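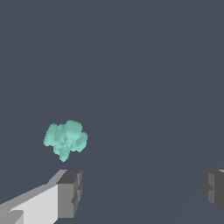

When I moved to Gendilthorpe I could read a newspaper in English with no problem, but I could not understand the woman at the bakery. She said one short sentence to me every morning and I answered "yes, please" to it for two months. Later I learned she was asking if I wanted the bread sliced. I don't like sliced bread. I ate it for two months.

I want to write a little about learning a language when you are already an adult, and your teeth and your tongue are used to another one. In June it will be seven years for me.

My first method was the word list. I had a notebook with almost 500 words in it, and I was proud of it. Each page had two columns, my language on the left and English on the right. I learned words like "reluctant" and "threshold." What I did not learn was how to tell the plumber that the water goes down slowly. For this you need "drain" and "clogged," and they were not in my notebook, because I took my words from novels.

So I stopped with the novels for some time and I began to read what was lying in the house. The letter from the landlord. The back of the rice bag. The small catalog from Lollow, the garden store, which I still recommend to everybody who is learning. It is full of verbs. Dig, trim, soak, spread, cover. The sentences are short and they all want you to do something.

The articles are a different matter. My language does not have "a" and "the," and I put them in the way my grandmother put salt, by feeling. I have read the rules many times. I understand them while I read them, and then I write an e-mail and they are gone.

The telephone was the hardest. On the telephone there are no hands and no face. Before I called the dentist I wrote my part on paper, like an actor, but the other person never had the same script.
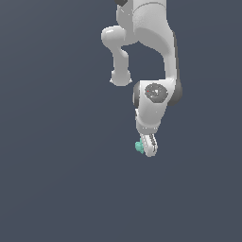 Blagoje Angelovski wrote to me after my last post that he does not agree with me about the telephone. For him it was easier than talking in a room, he said, as he could close his eyes and only listen, and if he made a mistake he did not have to see how the other person looked. He also asked me why I never mention the radio. He had it on in the kitchen from six in the morning, and after one winter he noticed that he was laughing at the right places.

I tried the radio this week while I was cooking. The weather I understand completely. The man who talks about baseball I don't understand at all, but I think this is maybe the baseball.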